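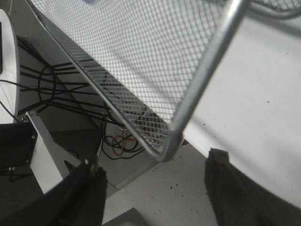

Lollirham homeowners have until the end of November to get on the list for the town's gutter guard rebate, and spots are going fast. 1151 homes signed up so far, out of 1324 that can be covered this year. The rebate pays for guards on the front and back of the house, garages not included. Mesh is the type most people are asking for, fine woven metal with small diamond-shaped openings, same sort of weave as a silver wire basket, and it has to be metal to qualify. Foam inserts don't count. Neither do the plastic snap-in kind.

Fitting is being done by Isaksson, with 2 crews out on weekdays. Grastura side of town first, then Flosden – the streets by the creek get done last becuase of the road work there.

Margit Midtbø, who runs the sign-up desk, said 182 forms came back with no roof height filled in. Those are on hold. "Call us, don't send a new form," she said. "Two forms for one house and it gets stuck."

Gutters need to be cleaned out before the crew comes. Leaves, grit, old nests, all of it. Crews won't do it and will skip the house if its not done. Downspouts should be checked too, run a hose down them.

Renters need a signed note from the owner. Forms at the town office front desk, open till 4 on Fridays.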